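关于我们

Telwood是一家盯着法庭和媒体打交道的小机构,编辑部设在Kallio。我们旁听庭审,读判决书,再拿报纸上的报道一行一行去对。做久了,人很难不多疑:标题里的“认罪”,翻到判决书里常常只是“不争辩部分事实”。

创办人Veikko Saarinen从前跑法院新闻,他不相信“据知情人士透露”这几个字,我们的稿子里也不准出现。去年一年,我们核对了951篇庭审报道,其中要求更正的不到一半,真正登出更正的更少,多半还放在没人翻的版面。

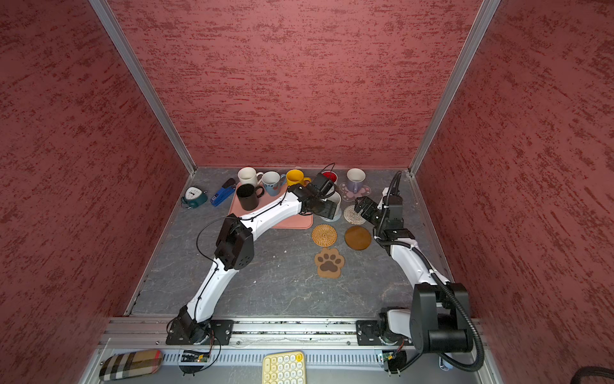

Lenni Jääskeläinen来信说,你们挑别人的错挑得很起劲,可自己的更正栏也没见放在首页,凭什么要读者信你们?

这封信我们讨论过。更正栏十一月起挪到了首页右侧,字号和正文一样大。至于凭什么信,我们没有好答案,只能把每篇稿子引用的案卷编号附在文末,请您自己去查。

钱从哪里来,也该说清楚。目前有近2,025名读者按月付费,不接受报业集团和律师事务所的赞助。曾有公关公司提出“合作培训”,看了合同,里面有一条要我们发稿前送审,谈到这里就散了。

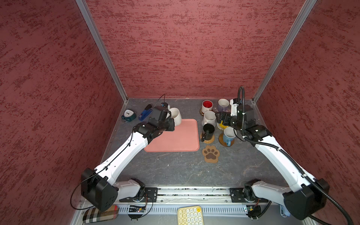

编辑部一共4个人,Ebbe Bråten管案卷,Shirley Hebden管英文稿和投诉。人手少,外地法院去不了几家,所以“全国覆盖”这种话我们不说。同行爱说的“独立”“客观”,我们也尽量少用,这类词写在介绍页上不花一分钱。

我们不做的事:
不替当事人喊冤
不预测判决结果
不收费撤稿,问过的人不少
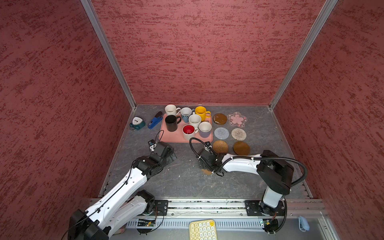
联系与投诉

投诉请写明文章标题和有异议的句子,16天内书面答复。对答复不满意,可以要求由Kauko Rantala复核,他不参与日常编辑,不过薪水也是我们付的,这一点您自己掂量。编辑部周一不接电话。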